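講演用発表者ノート
双腕作業セルの導入計画と予算の組み方
発表者 アランカ・ハイドゥ（Usten 設備計画室）
2月3日（水） 持ち時間40分（質疑を含む）

表紙

本日はお時間を頂戴し、ありがとうございます。Usten設備計画室のハイドゥでございます。付属品の同梱工程に双腕の作業セルを導入する計画、社内での名称は「Hondero計画」と申しますが、その予算の組み方についてご報告いたします。

技術の詳細につきましては、後半で必要な範囲に限って触れます。制御方式や学習の手順にご関心のある方は、技術課のベーラ・ヴァシュが同席しておりますので、終了後に直接お尋ねください。

（配布資料の過不足をここで確認。見積比較表は別紙になっている旨を伝える。）

計画の前提

対象とする工程は、周辺機器の箱に本体とケーブル類を収める作業、および返品された箱の中身を確認して入れ直す作業です。いずれも一つひとつの動作は短いのですが、品目の切り替えが頻繁にあり、専用機を据え付けるには生産量が足りません。これまで自動化の検討対象から外れてきたのは、この切り替えの多さによるものです。

双腕の汎用セルを候補とした理由は、品目が替わっても架台と腕をそのまま使い続けられる点にあります。設備台帳の上では一つの資産として登録し、品目ごとに必要な治具や指先部品は消耗品または少額資産として別に管理いたします。この区分を最初に決めておきませんと、次年度以降の予算要求の際に説明が難しくなります。実際、前回の設備更新では治具を本体に含めて計上したために、治具だけを交換する際の処理に大変な手間がかかりました。

なお、本計画は人員の削減を目的としておりません。同梱工程の担当者には、セルの監視と品目切り替えの段取りをお願いすることになります。そのための教育時間も費用として見込んでおります。後ほど申し上げます。

初期費用

セル一式の初期費用は705万円で要求いたします。双腕の本体、架台、グリッパー、カメラ、制御盤、据付調整費を含んだ金額です。作業台については既設のものを使用するため、含めておりません。

（別紙の比較表を開いていただく。数字の読み上げは合計のみとし、内訳は質問があった場合に答える。）

見積はTildenとToomの2社から取得しました。両社の見積書は項目の立て方が異なっておりまして、そのまま合計額を並べても比較になりません。Tildenは据付調整を本体価格に含めており、Toomは別項目で人日単価により積算しています。反対に、グリッパーの予備の指はToomの本体価格に含まれ、Tildenでは別売りです。比較表では、同じ範囲になるように当室で項目を組み直し、組み直した箇所には印を付けました。

要求額の705万円は、この組み直した範囲で両社のいずれに発注した場合でも収まる金額として設定しております。特定の一社の見積額をそのまま要求額にいたしますと、仕様を確定する前に発注先が決まったような形になりますので、この点は調達課とも事前に協議いたしました。

作業の内容と必要な仕様

仕様を決めるにあたって、技術課とともに作業を動作の単位に分けました。箱を開ける、中の物をつかむ、持ち上げる、別の物をよける、収める、といった単位です。左右の腕がそれぞれ別の物を扱う場面がありますので、両腕の可動範囲が箱の上で重なるような配置が求められます。

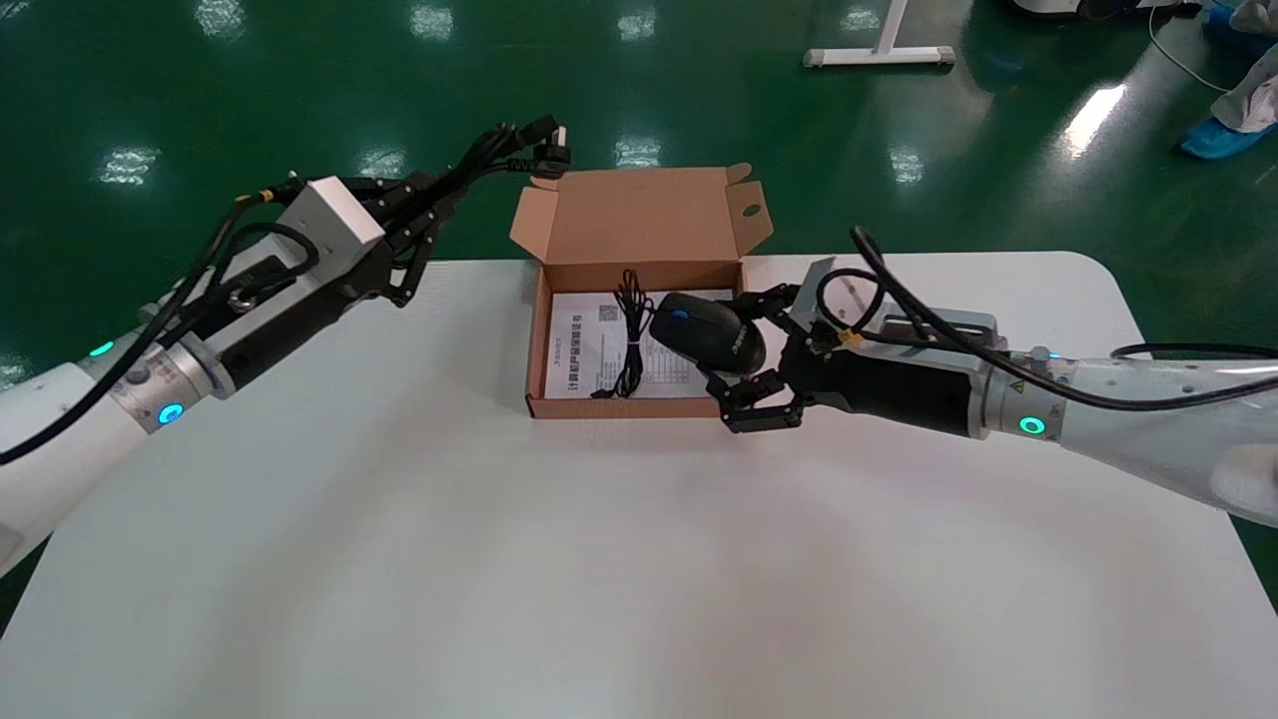
グリッパーの指は、最初からすべての品目に対応できるものを購入すべきでしょうか。
初年度は主要な品目に対応する多関節の指を標準とし、対応できない品目は手作業に残す計画です。指先部品は後から追加購入ができるため、運転の記録を取ったうえで次年度に要求するほうが、使われない部品への支出を抑えられます。

（質問が続くようであれば、品目別の対応表は技術課で整備中と回答する。）

可搬重量について補足いたします。同梱工程で扱う品物はいずれも軽く、重量の面で上位機種を選ぶ理由はございません。見積の段階では両社から一つ上の機種の提案も受けましたが、差額に見合う用途が当面見当たらず、採用を見送りました。ただし、架台は上位機種の取付にも対応するものを選定しています。架台を後から交換する場合、床の固定工事からやり直すことになるためです。

ケーブル類の取り扱い

予算の面で最も見落としやすいのが、ケーブル類に関する費用です。硬い本体部品は形が変わりませんので、つかむ位置を一度決めれば、あとは安定いたします。ケーブルは束ね方によって形が変わり、端のコネクターがどこに垂れるかも一定しません。束ねてある場合でも、つかむ場所によって全体の姿勢が変わります。

このため、調整に要する工数はケーブルを扱う動作に偏ります。Tildenの見積書では調整費が一括で計上されており、この偏りが読み取れませんでした。当室から内訳の提示を依頼し、ケーブルに関する動作とそれ以外とを分けた資料を受領しております。Toomにも同じ様式で提出を求め、受領済みです。今後、同種の設備を要求される部署におかれましては、見積依頼書の段階で動作別の内訳を指定されることをお勧めいたします。依頼書の雛形は設備計画室の共有フォルダーに置いてあります。
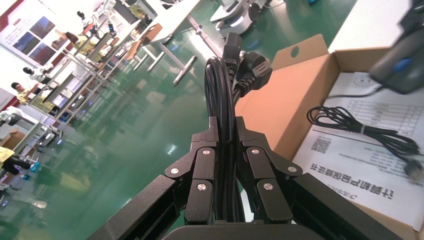 図2　束ねた電源コードをグリッパーで挟む動作。右は開いた段ボール箱と、中に置かれた印刷物およびケーブル

手首側にカメラを取り付けるかどうかは、見積の金額に影響する項目です。上方のカメラだけでも箱の位置は把握できますが、指とコードが接する部分は腕の陰に入ることがあります。手首側のカメラを両腕に付ける構成を要求仕様に含めました。記録容量もそれに応じて増えますが、保存先は既存のサーバーを利用し、保存期間に上限を設けることで情報システム課の了承を得ております。

（ここまでで持ち時間の半分が目安。遅れている場合は次の「設置場所」を要点のみにする。）

設置場所と付帯工事

設置場所は第二作業場の東側を予定しております。搬入経路、電源容量、床の状態の順に確認を行いました。電源容量には余裕がございます。床については、光沢のある塗装面で天井照明が反射し、カメラの画像に影響が出る可能性を技術課から指摘されました。照明の向きの変更で対応する案と、作業台の周囲に低い遮光板を立てる案とを比較し、当面は後者を採用いたします。照明の変更は建物側の工事となり、所管が異なるうえ、申請から完了までの期間が読めません。

安全対策につきましては、リスクアセスメントを実施したうえで区画の方法を決定いたします。柵の設置を前提に場所を広く取る案も検討しましたが、隣接する通路の幅が不足します。接近を検知して減速または停止する方式を第一の候補とし、その機器費は初期費用の705万円の中に含めました。アセスメントの結果によって柵が必要となった場合は、配置の再検討を含めて改めてお諮りいたします。

年間の維持費

維持費は年額111万円を見込んでおります。保守契約、指先部品の交換、カメラの校正、制御用ソフトウェアの利用料を合わせた額です。この金額は初年度から計上いたします。

導入初年度は保証期間にあたるから維持費は不要ではないか、というご意見を予算課からいただきました。保証の対象となりますのは本体の故障でありまして、指先の摩耗、ケーブルの引っ掛かりによる配線の損傷、校正のずれについては対象外となる旨、両社の約款に記載がございます。前述のとおり、本工程では指先が頻繁に物に触れますので、消耗は初年度から発生するものとして計上するのが妥当と判断いたしました。

（約款の該当箇所は別紙の末尾。求められた場合のみ示す。）

保守契約の範囲については、両社で差がございます。Tildenは定期点検を基本とし、緊急時の訪問は都度の請求となります。Toomは遠隔での診断を契約に含みますが、そのためには社外との通信を許可する必要があります。通信の可否は情報システム課の審査事項であり、現時点では結論が出ておりません。審査の結果によっては、Toomの提案のうち遠隔診断の部分を除いた形で再見積を依頼いたします。

教育と人の配置

先ほど触れました教育時間について申し上げます。セルの担当者には、起動と停止、品目の切り替え、停止時の復旧の手順を習得していただきます。講師は納入業者が務め、その後の反復訓練は技術課が担当いたします。業者による講習の費用は初期費用の据付調整費に含まれております。担当者の労務費につきましては設備予算の対象外となりますので、同梱課の年間計画の中で時間の確保をお願いしたいと存じます。

ヴァシュからは、復旧の手順に最も時間を割くべきであるとの意見が出ております。腕が物を持ったまま停止した場合、片方の腕を動かすともう片方が持っている物に影響することがあり、どちらから退避させるかの判断が求められます。手順書にはこの判断の順序を図で示し、セルの脇に掲示いたします。

切り替えの段取りに要する時間は、計画書の上では固定値を用いておりますが、実際には品目の組み合わせによって変わります。試運転の期間中に記録を取り、計画書の値を見直します。記録の様式は技術課が作成し、同梱課に記入をお願いする予定です。

効果の算定

効果額の算定には慎重を期しました。業者の資料には処理速度に関する数値が記載されておりますが、いずれも業者側の条件での測定値であり、当方の品目にそのまま当てはめることはできません。要求書では、速度による効果を見込まず、欠品および誤同梱による再送の減少のみを効果として記載しております。

この書き方では投資の回収が遅く見えることは承知しております。試運転の結果が得られた段階で、速度による効果を追記するかどうかを判断いたします。根拠のない数値を要求書に載せ、後年の評価で説明に窮する事態は避けたいと考えております。

日程

仕様書の確定後、調達課の手続きに入ります。発注先の決定を経て、据付は6月を予定しております。同月中に試運転を開始し、主要品目から順に切り替えてまいります。試運転の間は手作業の工程をそのまま残し、出荷に影響が及ばないようにいたします。

（納期が延びた場合の扱いを聞かれたら、年度内の支払いが可能な範囲で調達課と再調整すると回答。具体的な月は言わない。）

日程の上で最も不確かな部分は、遠隔診断に関する通信の審査です。審査の結論を待って仕様書を確定いたしますと、全体が後ろにずれます。そこで仕様書では遠隔診断を選択項目とし、審査と並行して手続きを進められる形にいたしました。

ご承認をお願いする事項

初期費用705万円の設備予算への計上、および維持費年額111万円の経常予算への計上について、ご承認をお願い申し上げます。あわせて、同梱課における教育時間の確保につきまして、各部署のご理解をお願いいたします。

計画書の本文、別紙の比較表、見積依頼書の雛形は、いずれも設備計画室の共有フォルダーからご覧いただけます。ご意見は書面で設備計画室までお寄せください。技術的な事項につきましては、ヴァシュから回答を差し上げます。

（質疑に移る。最初の質問が出ない場合は、予算課から事前にいただいている保証期間の件を取り上げ、ヴァシュに指先部品の交換時期について補足を依頼する。）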